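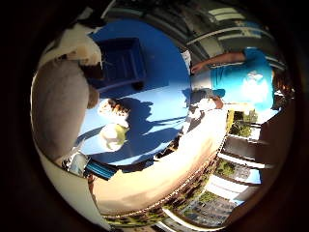
The wrist camera on the Borndale handling unit is the source operators ask about most, and its view takes some getting used to. The lens is wide enough that straight edges bend and the horizon can run vertically, depending on how the wrist is turned. On the terrace station, with the blue table, a colleague in a turquoise T-shirt reaching toward the table edge shows up in the same view as the dark blue tray and the small objects next to it, and a good part of the left side is taken up by the robot's own finger. Strong sun throws long shadows across the tabletop, the robot's included. Operators are expected to read this view without rotating it. The questions below were collected from staff at the Jugah site during the first weeks of the rollout. Answers were last revised on 22/08/2021.

Which tasks are being automated?

Tray loading, tray clearing and the sorting of small items at the table stations. Receiving, quality checks, repair and customer returns stay manual. The packing line is not part of this phase.

Will anyone lose their job?

No positions are being removed in this phase. Eight people currently assigned to sorting move to one of three roles: station operator, remote operator or quality check. Pay grade is unchanged for quality check and goes up one step for the two operator roles once training is signed off. The agreement covers this phase only. Any later phase has to be negotiated separately, and Pendo Shirima in staff relations holds the text.

What does a station operator do?

The station operator sets out items and trays, starts the run, corrects placement between cycles and logs stops. The job is done standing, within reach of the table. Most of the skill lies in laying out items so that the hand can approach them from above without the fingers touching the tray rim.

What does a remote operator do?

The remote operator watches the wrist view and the overhead view and takes control when the unit asks for help or when the station operator requests it. Sessions are limited to 60 minutes, followed by at least 30 minutes of other work. This limit applies even on short-staffed days. Several people reported eye strain with the wide view, and one reported nausea; if either happens, hand over and tell your shift lead. It is not counted as a stop.

Can I reach over the table while the unit is powered?

Yes, if the status light is steady green. The arm is then in hold and will not start a motion without a confirmation from the station panel. With a flashing light, stay behind the floor marking. Do not rely on the remote operator having seen your hand — the fingers and the fabric cover on the hand hide part of the table from the wrist camera, and the overhead view has its own gaps.

Who can stop the unit?

Anyone. There is a red button at each end of the table and one on the remote desk. No reason has to be given at the time. The station operator records the stop afterwards.

Am I being recorded?

Yes, if you are near a working station. Wrist and overhead video is kept for 30 days and then deleted, except for clips attached to an incident report. It may not be used for attendance, performance review or discipline. Requests to view footage go to Kamarul Menon, and each request is logged with the name of the person asking.

Why are some stations outdoors?

Changing light was a common cause of missed grasps in the Pramthorpe trials, and the terrace gives a wider range of it than the hall. Outdoor shifts run in the morning only, and work stops in rain or strong wind. Sunscreen and caps are in the cabinet by the door.

How is training organized?

Training takes five days. The first two cover the panel, stop procedure and item layout. The next two are spent at a station with an experienced operator, and the last is an assessed shift. Remote operators add a separate course on the Prornine control desk. Those who completed the June course do not need to repeat it, but must read the revised stop procedure.

What if I do not want to work with the unit?

Ask for quality check. Places there are filled by length of service. If none is open, you go on the waiting list and remain in your current role until one opens.

Who do I contact?

Station faults: Dimas Wattimena. Shift planning and training dates: Irfan Lubis. Remote desk access: Magdy Abdelaziz.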